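About Us

Posted by Duangjai Intarasuk, 5 July 2018
14 shares | 3 comments

Hello, and thank you for finding your way to us! If you have come to this page, you have probably either just booked a course at Feltine or are still wondering whether you should, and in both cases I'd like you to know a little about who we are before you turn up at the door with your apron under your arm. Put the kettle on, because I do go on a bit.

Feltine is a small school for people who want to learn to make things out of wool. We teach wet felting, needle felting, a bit of spinning and, in the darker half of the year, natural dyeing (onion skins mostly, and madder when we can get it). We have been going long enough that some of our first students now bring their own children along, which makes me feel terribly old and very pleased at the same time.

It all began in my front room. I had learned to felt from my aunt, who made slippers for the whole family and never once wrote down a pattern, and when I moved here I missed having someone to sit and work with. I put a card up in the baker's window, two people rang, and by the end of the winter we had bubble wrap and soapy water from one end of the house to the other. My carpet has never quite recovered. The following spring we took the rooms above the old Karamanlidis shop, where they used to sell buttons and lining silk, and we have been here ever since. The name is still over the street door in gold letters, so please don't walk past looking for ours - we are up the stairs, second door, mind the step.

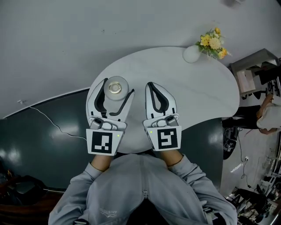 At the white table, with both hands busy.

Surachet Nilsuwan joined us the year after we moved in. He came for one afternoon to learn how to mend a hole in a hat, and stayed until we were sweeping up, and then came back the next week with questions. He now teaches all of our needle felting classes and most of the spinning, and he is a far more patient teacher than I am. If you have ever watched somebody snap the same needle over and over and be told quite kindly each time to hold it a little straighter, you will understand why his beginners are so fond of him. He also looks after the bookings, so if you have had an email from us with good spelling in it, that was Surachet.

People often ask what sort of students we get, and I never know how to answer. We have had a retired bus driver who makes beautiful seascapes, a whole hen party who made one very large and lopsided hen, and a lady who wanted nothing more than to felt a cover for her hot water bottle and did so, and then never came again, perfectly content. You don't need to be artistic. You don't need to own anything. You do need short-ish sleeves for the wet felting, and a towel, and I would leave the good shoes at home.

Our longest course is called Dasano, after the farm where we buy most of our fleece. It runs through the autumn and takes you from a raw fleece, straight off the sheep and smelling like it, right the way to a finished piece of your own design. There is sorting and washing and carding and a good deal of picking out bits of hedge. Some people find the early weeks slow, and I always say so before they pay, but I do think that you handle the wool differently once you have met it in that state. We keep the group small so that everyone has room at the carding bench.

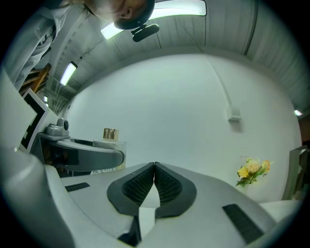
The other regular course is Skamby, and that one is for anybody in a hurry. It is a single day, we start with wool that has already been washed and dyed, and you go home with a bowl or a small bag. We chose the word because it sounded cheerful, and it has stuck, to the point where people ring up and ask if they can "do a Skamby" on their birthday. Yes, you can! Let Surachet know beforehand and there will be cake.

I should say something about the wool itself, as we do get asked. We use Shetland for most of the wet felting, which is a little hairy but very forgiving, and merino when somebody wants something soft to go next to the neck. Merino felts quickly and will run away from you if the water is too hot. We don't sell much, only what is on the shelf by the door, but anyone on a course can buy what is left in their basket by weight at the end of the day. The scales are old and rather generous.

A few practical matters, while I have you. The stairs are steep and there is no lift, and I am sorry about that. If stairs are difficult for you, please write to us, as we teach a shorter version of the one-day course on the ground floor of the library in July and there are usually places. Parking is behind the chapel. We break for lunch and eat together, and you are welcome to bring your own or to share the soup, which has lentils in it more often than not.

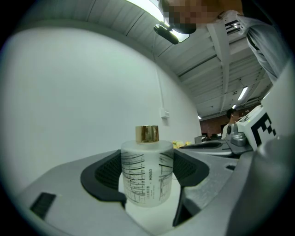

Frosted glass and a gold cap.

We have grown a little over the years, though not by very much, and I think that suits us. Last year the students' exhibition raised 3000 pounds, and 2730 of that went on a new floor for the dyeing room, which had been giving us all wet feet. The rest bought two new drum carders' worth of spare cloth and a proper first aid box. We will hold the exhibition again once the Dasano group has finished, and everyone is invited, whether you have ever touched a felting needle or not. The hen will be on show.

If there is anything else you would like to know, do write, or come up and knock while a class is on. We like being interrupted.

With warm wishes,
Duangjai

3 comments

Maureen P.
Did the Skamby day with my sister and we both loved it. My bowl leans but it holds my keys. Thank you Surachet for sorting out my corners!

woolgatherer
Is the autumn course suitable if you've only done needle felting before? I've never done any wet felting at all.

Duangjai Intarasuk
Yes, very much so, woolgatherer. Half the group usually haven't. Bring an extra towel.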